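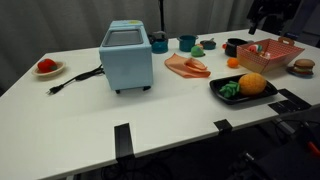
The play kitchen, spread out on the white table: toaster oven, teal cookware and a good part of the groceries.

From the Toy Shelf
September 22, 2019

Well, we have a kitchen again! If you have been in with a three-year-old any time since May, you know the old play food bin had gotten pretty sad. The banana was in two halves that didn't belong to each other, the eggs had all gone home in somebody's coat pockets, and the bread had tooth marks (many different sizes of tooth marks). I threw most of it out over the summer and I don't feel bad about it.

The new set came together a bit at a time. We had $200 from the spring book sale put aside for the toy shelf, and I spent $179 of it, which leaves enough for a couple of puzzles if I'm careful. Some of it is new and some came out of a big box from the Heitmann Street yard sale, where I stood in the sun for far too long deciding between two kettles. I picked the teal one. It has a dark handle on top and it went so nicely with the cooking pot and the little frying pan that I couldn't leave it behind.

The toaster oven is my favorite, though. It's light blue with a dark window and short little feet, and it even has a cord with a plug on the end, just like a grown-up one. Please keep it away from the outlets -- it's for pretend toast only, and I'd like the cord wrapped up before the oven goes back on the shelf. My grandson gave it a tryout at my house and baked the same bell pepper for an entire afternoon. I was served it on a plate four times. I said it was delicious all four times.

As for the groceries, you'll find the red pepper, green beans, a slice of watermelon, a small orange fruit that I've been calling a tangerine, and a hamburger with its bun. And a pineapple! It has no leaves on top but it's nice and bumpy and I think it will be the first thing every kid grabs. The red-and-white checkered basket is cardboard, so it won't live forever, and it should not be sat in or worn. It does have a handle cut into it, and it's the right size for a picnic on the rug. I put the salmon-pink napkin in with the set for picnics too. It's real cloth and can go in the wash with your towels.

Now for the borrowing part. Rui Lobo asked at the last toy morning if the whole kitchen could go out on one card, and my answer is yes, but only one family at a time and for two weeks. It's a lot of pieces to carry, so bring a tote bag or a laundry basket or a strong teenager. If you only want the food, tell me at the desk and I'll put it in the small Hernik bin with the snap lid. The cookware goes in the bigger bin. The oven doesn't fit in either one (I tried it sideways, I tried it upside down) so it travels by itself.

When you bring things back, a wipe with warm soapy water is plenty for the pots and the food. Please don't soak the toaster oven. Please don't put the basket anywhere near the sink. If something is cracked or chewed or just plain gone, tell me, and I promise I won't make a face. I raised three boys and I know where toy food ends up. Ours was mostly in the piano.

I'm still looking for a few things to fill it out, if you're cleaning closets this fall. Another plate or two would be wonderful, and some cups, and wooden spoons that are short enough for little arms. I'd love a loaf of bread to replace the chewed one. No play dough food, please, and nothing small enough to swallow. You can leave donations in the crate by the coat hooks or hand them to me on a toy morning.

The kitchen will be out for everybody to play with at the next toy morning, and after that it can start going home with people. There's a sign-up sheet on the clipboard at the desk. I've already had two people ask me about the pineapple by itself, and no, it has to stay with the set.

Oh, and the wooden train with the blue caboose is overdue. If it's under your couch, we miss it!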